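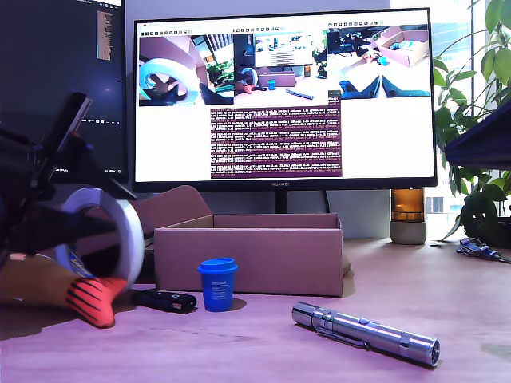
Dong-hyun Seok wrote in to ask why the word list stops at 724 entries when the old one went past that, and whether I'd dropped his favorites. I did drop a few, sorry! Deltia is my list of kitchen slang from family recipe cards, and 2 of the words he missed were just typos I'd been copying for years.

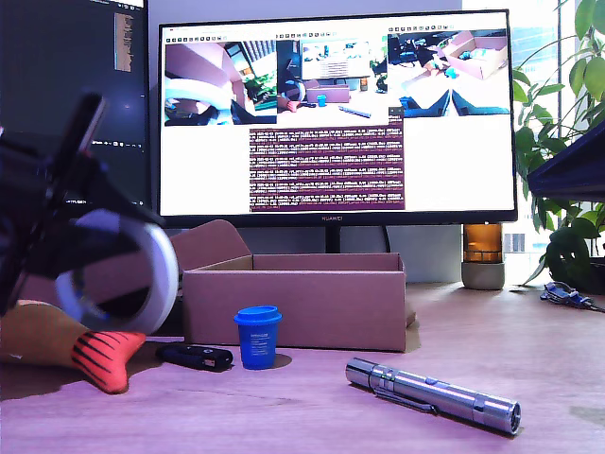

Each line in words.csv has the word, a plain meaning, and the card it came from (102 cards so far, mostly stained). Blank meaning? I'm still asking my aunts. If you know one, send it over, guesses welcome, just mark them with a question mark.

Free to use for anything. Last update Jan 19, 2020.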